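CAVTON FILM SOCIETY
Minutes of the General Meeting
Held on Friday at 7:00 p.m., upstairs room, Oltton Picture Theatre

1. Opening and apologies
The Chair opened the meeting and declared a quorum present. Apologies were received from two members. The minutes of the previous meeting were taken as read and confirmed.

2. Horror season, January
The Programming Officer tabled the draft list of 16 features. Members debated whether the two slasher titles rated R18+ should screen in the late session only. Moved that both be scheduled no earlier than 9:30 p.m. Carried, one against.

3. Licensing
Grovden Distribution has quoted $1,725 for the season, excluding freight. The Society's ceiling remains $2,000. Moved that the quote be accepted. Carried. 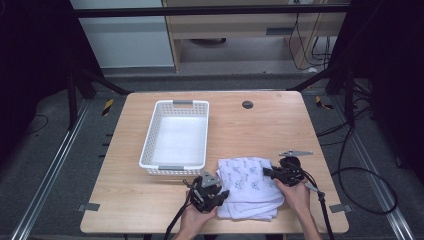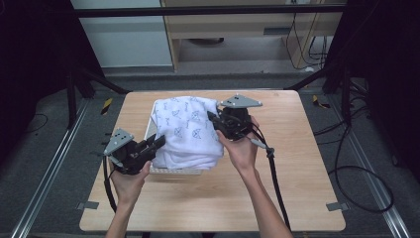

4. Short film program
The Secretary reported that 48 entries had been received for the Shih Award for short horror. The judging panel asked for guidance on several entries set wholly within one house, which it felt relied on sudden noise and offered little else. It was agreed that domestic settings be judged on how well they unsettle the ordinary, and that a white plastic basket and a piece of printed cloth on a light wooden tabletop should be regarded as sufficient props for a film of under ten minutes. No entry is to be marked down for a modest budget. The panel will return its shortlist to the Secretary before the next meeting.

5. Content advice
Members noted complaints about the foyer notices at the last double bill, which were printed too small to be read from the queue. The Secretary is to reissue them in larger type and include strobe warnings.

6. General business
A request for an interval in films longer than two hours was held over.

The meeting closed at 8:40 p.m.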